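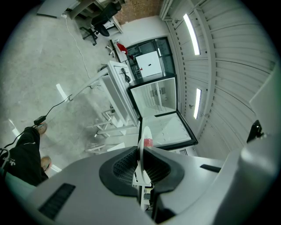
Media, Offence and the Law
Week 6 handout: When a broadcaster pulls the episode

Hi all. A few of you asked for something written down after last week, when I talked too fast and ran out of room on the whiteboard (again!). So these are my notes for week 6, tidied up a bit. They don't replace the readings, and you'll still need the Cerkham transcript in front of you for the tutorial.

Where we'd got to

Last time we looked at governments banning things. This week is messier, I think, because the person doing the cutting is usually the one who paid for the program in the first place. A station or streaming service commissions something, gets nervous, and takes it off. No court order, no minister on the phone. Is that censorship? Some of you will say yes straight away and some will say it's an editor doing an editor's job, and I'd like you to come in having had a proper go at the side you don't agree with.

Three words we keep mixing up

Censorship, for this course, means someone with power over publication stops other people seeing or hearing a thing. I keep it broad on purpose. If you want to use it only for governments, fine, but say so in your first paragraph and stick to it.

Self-censorship is when the maker leaves it out before anyone asks. Very hard to study, for the obvious reason that there's often no paper trail.

Editorial judgement is what everyone claims they were exercising. Sometimes they were! Look for whether the decision was made under the station's usual rules, or whether a new rule turned up overnight.

The Cerkham case

Our main example is the Cerkham community channel, which ran a late-night sketch comedy called Mizuno. In one episode a religious procession gets stuck at a drive-through. The channel received 844 complaints, and 508 of them came in before the episode had gone to air, which tells you something about how far the trailer had travelled. The station shelved it the same afternoon. It put up a short notice saying the episode "did not reflect our values", and gave no other reason.

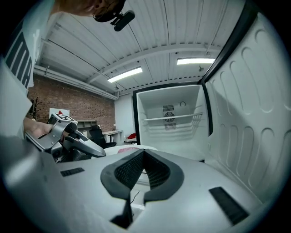 What happened next is the part I find most interesting. Viewers who'd never watched Mizuno in their lives started passing the script around, and a protest reading was organised outside the station in December. The organisers hoped for 1000 people and got 500, and plenty of those had come to argue with the other plenty. There were people there from the faith group who thought the sketch was pretty harmless and were fed up with being spoken for. There were also people reading it aloud mainly because they enjoyed upsetting someone. Both were holding the same sign.

So when you write about a protest like this, please don't treat the crowd as one person with one opinion. Ask who called it, what they said it was for, and who turned up anyway.

Offence and harm

You'll remember the harm principle from first year. Roughly, you can limit what someone does in order to prevent harm to others, and being offended doesn't count as harm all by itself. I'm fairly sympathetic to that, and you should know it when you read my comments on your drafts. But there's a decent reply. If a small group is mocked over and over, by people with a much bigger microphone, the effect can build up in a way that no single joke explains. You can't see it by looking at one episode. Whether that's an argument for taking the episode off, or for putting more people on air, is a separate question, and a lot of essays skip right over it.

Threats are different again. If a broadcaster pulls a show because staff have been threatened, it may be protecting its workers, which it has a duty to do. It's also giving the person who made the threat what they wanted. I don't have a neat way out of that one and I'd be suspicious of an essay that did.

For the tutorial

Read the transcript and the station's notice, then write half a page on what the notice should have said. Keep it plain. Both documents are in the Zotomero folder, and the complaints summary is on Hutodis under week 6 (your library login works, the student portal one doesn't). 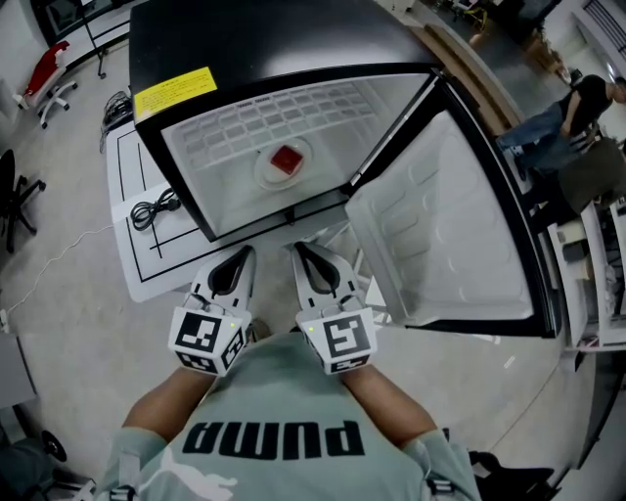
Two hand-held grippers and a black mini fridge.

Essay reminder: the question is the second one on the list, the one with "private" in it. An early version of the list had a typo, so check you've got the newer copy. If you'd rather use a case from your own town, come and see me before you start.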